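Folding claims for hand-gripper training get a cool reception

A method for teaching robots to fold clothes without using a robot during the lessons has drawn attention this month, and a fair amount of doubt. The group behind it, working under the name Tolleseo, says a person holding a pair of sensor-equipped grippers can record enough good examples in ordinary rooms to train a two-armed machine that has never been in those rooms.

The paper, posted in August, describes 354 recorded folding sessions, most of them done on beds. Trousers, shirts and towels make up the bulk. A policy trained on those sessions was then run on a robot in the group's own lab, where it folded a garment to the authors' standard in 158 trials. The paper does not say plainly how many trials were attempted. A table in the appendix gives success by garment type, but the categories in the table don't match the ones used in the main text.

Lead author Graziella Pellegrini said the missing total was an editing mistake and would be fixed in the next version. "We changed the garment list twice while we were writing," she said. "The logs are complete. The paper should have been too."

The appeal of the method is cost. Driving a real robot by remote control to collect examples is slow, and the robot has to be hauled to wherever the beds and laundry are. A person with two hand-held grippers can walk into a bedroom and start. The group puts its yield at four usable sessions for every one thrown out, which is better than most labs will admit to.

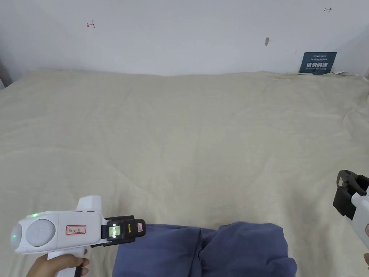
What does the robot learn from a session done by hand? It learns the path the grippers took and when they opened and closed, matched to what the cameras recorded at each moment, and it has to work out its own arm movements from that.

That last step is where critics see trouble. A human wrist bends in ways a robot arm can't always copy, and a person leaning over a mattress will reach across their own body without thinking. The group filters out sessions its robot could not physically repeat. Vlastimil Koubek, who builds test rigs for household machines at Zeman and had no part in the work, said the filter may be doing more than the authors let on.

"If you drop every awkward fold, you end up with a set of easy folds," Koubek said. "Then you test on easy folds and report a nice number. I'd like to see the ones they dropped."

The paper gives one paragraph to the subject. It says discarded sessions were "similar in difficulty" to those kept and offers no measurement to back that up.

There is also the question of what counts as folded. The group's graders marked a trial as a success if the finished garment fit inside a rectangle of set size. By that rule, a pair of pants bunched into a tight wad could pass. Pellegrini said the graders used common sense and that wads were failed. The written instructions, included with the paper, don't mention wads.

Erzsébet Hegyi, a researcher who has published on cloth handling and reviewed an early draft, was more generous. She said the recordings themselves are clean and that other labs will get use out of them whatever they think of the headline result. She did not accept the claim that the method works in "any home," a phrase that appears in the abstract and nowhere else. All the robot tests took place on one table under one set of lights.

The group says a larger set of over 3,000 sessions is being collected with a partner, Vatadar, and that the robot tests will be repeated outside the lab. Pellegrini would not give a date. Asked whether the discarded sessions would be released along with the rest, she said the team was discussing it.

Koubek said he has asked for them by email and is waiting for a reply.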